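# Where do you put the small bits while you are taking something apart?

**Waraporn Sitthichai**
November 27, 2023

I mend things at a table by the wall in the spare room. Clocks, torches, a Barbieri hand mixer that belonged to my aunt, anything with screws in it. I can take nearly all of them apart. Putting them together again goes well until the end, when I have one screw too many or one too few, and I have now had both in the same radio.

My current method is to put the screws down on the table beside whatever they came out of. This works until I lean across for a pen. The table is pale and the screws are silver, so in the evening I find them by patting. I also own a proper organiser with 63 drawers, bought in June in a fit of optimism, and it makes things worse. By the time I've picked a drawer I've forgotten what I was holding, and four days later I'm opening them one at a time like the saddest possible Advent calendar.

I don't need storage for spares. I only want to know what people do with the pieces during the job, on a table that isn't very deep, with the tools wanting a place as well. I've read the thread on magnetic mats. Half my bits are brass or plastic and just sit there on the mat being unimpressed.

Please don't tell me to take photos as I go. I do. I have 1,473 of them and they are all of my thumb.

---

**grommet_and_sons**

Egg box.

---

**Cyrill Mösli**

The egg box is fine if you mend one thing, once, and never knock it. I used one for years. The trouble is that the hollows are all the same colour and the same size, and a spring will get out of an egg box if it wants to. Mine wanted to. I also can't get my fingers into the bottom of one without tipping the whole thing, at which point twelve neat groups become one large group.

What you are after is fewer places, I think. Sixty-odd drawers is a filing system, and you are asking it to do the work of your hand. Go down to three. I've tried five and I spent the evening wondering what the fifth was for.

The way I divide it:

- First container: whatever holds the outside together. Case screws, feet, the battery cover.
- Second: everything from the inside, in the order it comes out, with a scrap of paper dropped in between layers if it's a complicated one.
- Third, and this should be the biggest: anything I don't recognise, anything broken, and anything that fell out when I turned it over.

You'll be tempted to make the third one small as a matter of pride. I was. I had a jam jar lid for it, and a Kollik kitchen timer filled that before I had the second screw out.

Use open bowls, ones you can get your whole hand into, and use different colours. "It's in the blue one" is a thing you can still remember after a phone call. "It's in the second one from the left" is not, especially if somebody has been in to look for the scissors. Cheap plastic is good. I tried china and every screw announced itself to the entire flat.

When you stop for the night, put a plate over each bowl or tip them into three labelled bags. Don't stack them. I know they stack.

---

**Waraporn Sitthichai**

I feel rather seen by the jam jar lid. But where do the tools go? If I put three bowls down there's room for the mixer or for the screwdriver, and I keep choosing the screwdriver.

---

**hal_in_the_annexe**

Have you thought of a bigger table? I have the Skornitura bench, the wide one, and I've never had this problem. It holds 100 kilos.

---

**Waraporn Sitthichai**

Thank you, Hal. The mixer weighs rather less than that, and the room has a door I'm fond of opening.

---

**Cyrill Mösli**

Tools go at the back, in one row, and they don't come forward unless they're in your hand. I was a slow convert. For a long time I kept mine at the right-hand side, where my elbow is, and I must have put that elbow on the same screwdriver 1,000 times without drawing any lesson from it. A single line along the far edge takes up hardly any depth, and it's the part of the table you weren't using anyway. Anything that will stand up should stand up: my screwdriver is upright back there with its black and red handle, and the pens live in a black cup next to it, where a blue one has so far survived the household. A small clear box with a lid can go in the same row for whatever must not roll. The bowls then sit in the middle in a loose triangle, blue and mint green at the back and the pink one nearest me, pink being the "no idea" bowl. They should be empty when you begin, which sounds too obvious to type, but I once reassembled a bedside lamp with a washer from the previous patient. With a mixer I'd set the body down in front of the pink bowl and shift the other two outwards if the beaters need space. If you still have a screw left over at the end, put it in an envelope, write "mixer" on it and go to bed.
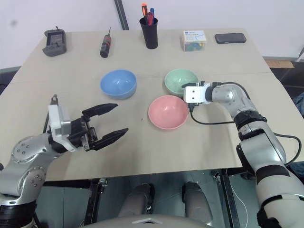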